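4. Comparing two finger grippers on the same arm

This section is for users who have finished the mounting of the wrist plate (section 2) and the network settings of the Drivmont controller (section 3). It explains how to try the Gidey gripper and the Lorden gripper one after the other, on the same arm and with the same objects, so that the results can be put side by side.

Please read the whole section once before you begin. One full comparison takes a morning. If you stop in the middle, repeat the zero position check (4.2) before you continue.

CAUTION: During all steps of 4.3 and 4.4 one person must stay at the emergency stop and do no other task. The person who places the objects must say "clear" loudly before every run.

4.1 What to prepare

1. A table with free space on all sides of the arm's reach. A white top is fine, but see the note about exposure in 4.2.

2. One open cardboard box of the kind you will really use in your work, flaps included. Do not cut the flaps off. They move a little when the fingers pass near, and this is part of the test.

3. At least two cables, each one coiled and tied. We use a USB cable closed with a small zip tie and a power cord in loose loops. The tied one is the easy object, and both grippers should hold it at the first attempt. When the object is held, move the arm away from the table and keep it still for ten seconds before you write down the result. 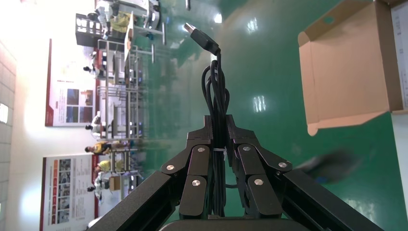
4. The result sheet (last page of this manual), printed or on a tablet. Please use one sheet per gripper.

4.2 Zero position and camera check

Do this check every time a gripper is changed, also when you change back to one that was already on the arm in the same day.

1. Tighten the pivot screws on both fingers, three on each side. If one of them turns more than a quarter of a turn, write it on the sheet. The Lorden fingers arrived to us with two loose screws and the first results were not useful.

2. On the controller open Tool > Fingers and press "Open fully". Wait until the value stops changing. With the Gidey gripper it should read 2298. With the Lorden gripper it should read 3000.

3. If the value differs by more than 5, press "Learn end stop" and repeat step 2. Do not correct the value by hand.

4. Look at the wrist camera picture. Both fingertips must be visible, and both at the same height. If one is lower, the camera bracket is turned. Loosen it, turn it, tighten again.

5. Set the exposure to fixed. With automatic exposure the picture becomes dark each time the camera turns to a shiny floor with lamps above it, and bright again when it returns to the table.

6. Move the arm by joystick at full speed from one side to the other and look at the live picture. 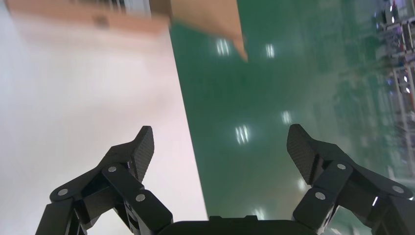 Some blur is normal at this speed and you don't need to correct it. Only the fingers matter here. They move together with the camera, so they must stay sharp and in the same place in the picture. If the fingers shake against the camera, the bracket is too weak or a screw is missing.

Note: The two grippers have different length. Load the correct tool file after each change (gidey_tool or lorden_tool). If you forget it, the arm will believe that the fingers are shorter than they are, and it will press them into the table.

4.3 Test A: pick up from the table

1. Put the object on the table inside the reach of the arm. Don't place it exactly in the middle of the fingers. A small distance to the left or right is better and shows more difference between the grippers.

2. Open the fingers fully.

3. Bring the gripper down until the tips are a hand's width above the table.

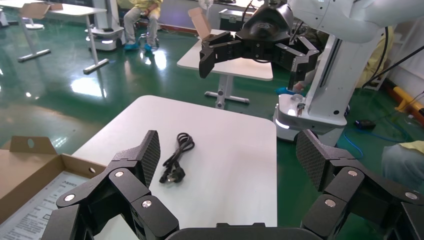

4. Say "clear", wait for the answer, and start the slow approach.

5. Close with force level 2. If the object slips, try one time more with level 3. Do not go higher than 3 with cables.

6. Lift, hold ten seconds, put back. Write "held", "slipped" or "missed". Please don't write "almost held". We had many of these in the first sheets and could not count them afterwards.

7. Repeat with the second cable, turned so that the plug points in a different direction each time.

In our own test we made 178 runs with each gripper. In the column "plug first" the Gidey had clearly fewer slips. With loose loops the two were nearly equal. Gwawr Beddoe repeated the loose loop part at Cliralthorpe with new pads and found the Lorden a little better, so we recommend that you look at the pads before you trust a small difference.

4.4 Test B: two arms at the same time

Test B is only for users with two arms. Mount one gripper type on each arm if you have both, or the same type on both arms to find out if the arms themselves are the cause of a difference.

CAUTION: Set the shared zone in the controller before you switch on the second arm. The zone must include the complete table and everything that stands on it, also tall boxes.

1. Place the box standing at the far edge of the table, opposite to the first arm.

2. Drive the second arm to its waiting position, fingers pointing down and open.

3. Drive the first arm to its own start position, fingers open, in front of the table.
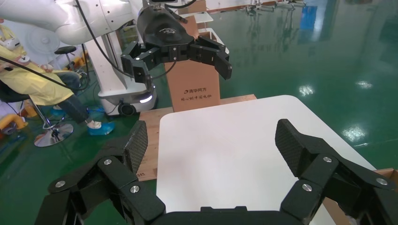
4. Check that no cable of either arm lies over the table or hangs below the wrist. Lead it back over the arm if necessary.

5. Start with 77 as speed value for both arms. It looks slow, but please keep it for the complete first series.

6. Let the first arm make its run, then the second, then both together. Write the three results in three separate lines.

If the controller shows "Zone occupied" and both arms are in their start positions, the shared zone was drawn too big. Make it smaller on the side of the first arm only, and start again from step 2.

4.5 After the test

Open both grippers, send the arms to the parking position and switch off the finger power before the arm power. Clean the pads with a dry cloth. No alcohol on the Lorden pads - it makes them hard after some weeks.

Questions about the result sheet can be sent to Bethel Tufa. Please attach the tool file you used.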